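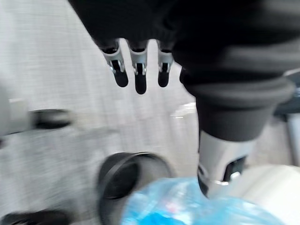
Thumb on a blue bag, fingers still open. View from the wrist camera.

Kodent hand and teaching glove: a review

Reading time: 3 minutes

May 29, 2022

I bought the Kodent hand with its matching glove to teach one job: picking up small things left on the floor and putting them in a bin. You wear the glove, the hand copies your fingers, and the software records the session. After enough sessions you train on them and see what the robot can do without you.

The kit cost 3,114 euros with the fabric cover included. I have had it since November and recorded 1,214 demonstrations with it, so most of the early surprises are behind me.

The hand is well made. The finger joints are metal and the tips are black rubber, and the rubber is the best part. It holds on to plastic bags, which my old two-jaw gripper used to push along the floor. The thumb is bulky and it took me a few evenings to stop leading with it. When you reach down with the thumb first, a thin bag slides away before the fingers close. Albane Roussel, who shares the workshop with me, got the knack much faster, and her recordings are still the cleaner ones.

The glove is less good. It comes in two sizes and I fall between them. Calibration takes 13 steps and has to be repeated if you take the glove off, even for a phone call. There is a small delay between your hand and the robot's. You get used to it for slow work, but fast sideways moves are hard to stop in the right place.

Fast moves also blur the wrist camera badly, and a speckled floor turns into streaks. I now pause for a moment before each grasp. The recordings are duller to watch, and training goes better with them.

The soft cover keeps dust out of the wrist. It does bunch up, and from the wrist camera it can fill a good part of the view. I pull it back and smooth it down before each session. Kodent sells a shorter one that I have not tried.

On results: with the trained model running by itself, the robot cleared 78 out of 100 bags in my last test. Rings and tubs go better than bags. Flat lids are still poor, and I have gone back to doing those by remote control.

Support answered within two days both times I wrote. The manual is thin on deleting bad takes - search for "prune" in the settings.

I would buy the hand again. I would try on the glove first.

Related reviews
Imareck foot pedal for remote control
Flultmont wrist mount, second version
Bhutto floor bin with sensor lid

We use cookies to remember your settings and count visits. Accept | Manage choices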